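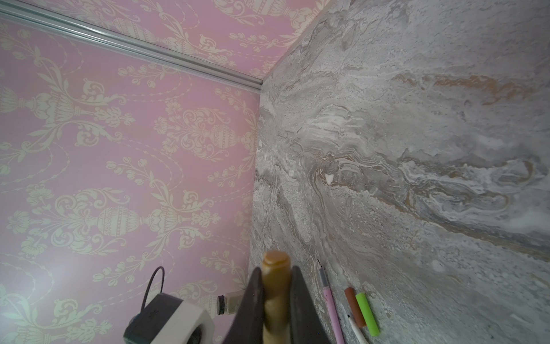

According to Calum Mackay, a borrower who receives an escrow shortage letter in the first year after a servicing transfer should not be treated as a borrower in financial difficulty, and a default that begins with such a letter should be counted separately from the others. We follow this position in the present section, with one reservation that is given at the end.

Figure 3. Pink damask wallpaper and metal rail.

4.2 Shortage letters after the transfer of servicing

The files in our sample were serviced by Vendum until the transfer and by Kerr after it. In total we examined 1,116 files, all of them for owner-occupied houses in Clodham. For every file we noted the date of the last escrow analysis made by the old servicer, the date of the first one made by the new servicer, and the change in the monthly payment between the two. Files in which the borrower paid taxes and insurance directly were left out before this number was fixed.

The difficulty is that the two servicers did not use the same computation year. Vendum closed its escrow year in the month when the loan was made. Kerr moved all the loans to one common year which starts in March. For many borrowers this meant a short year, and in a short year the tax bill can fall before enough monthly deposits have been collected. The account then shows a shortage on paper, although the yearly tax and the yearly premium remain the same as before. The borrower sees only that the payment has become higher. The letters which we read explain the increase by "a change in your taxes or insurance", and in the short-year files this explanation was not correct.

We separated out the files in which neither the tax nor the premium had changed and a shortage was still declared. There were 46 of them. In 11 of these the borrower continued to send the old amount, and the new servicer placed the money in a suspense account as a partial payment. It is this last step that we consider important. A partial payment in suspense is reported inside the servicer's system as a missed installment, and late fees are added to it. A monthly difference of less than $50 can in this way bring a loan to the foreclosure department while the borrower has not missed one month.

Whether the borrower has a remedy depends first on the wording of the deed of trust. Most forms in the sample permit the lender to refuse a payment that is not sufficient, but they say less about a payment which became insufficient only by the lender's own calculation. We did not find in the files any written dispute that was answered on this point. The answers repeat the analysis and attach a second copy of it.

Our reservation concerns the data. The dates were exported from Utik, and this program keeps only the latest version of each analysis. If a servicer corrected an analysis and sent it again, the first version is lost to us. The separate counting which Mackay proposes therefore needs the paper letters also, and we had these for only a part of the sample.

Comments (3)

Effie Halliday
2/5/20
Did you look at whether the shortage was spread over twelve months or asked for in one sum? In my own case the letter offered both, but the coupon was printed only with the full sum.

dunmore_r
The suspense account part is exactly what happened to my mother. She sent the same check every month and they told her she was three behind.

Calum Mackay
I am glad to see the short-year files kept apart. I would still want the wording of the deed of trust set out form by form, maybe in an appendix.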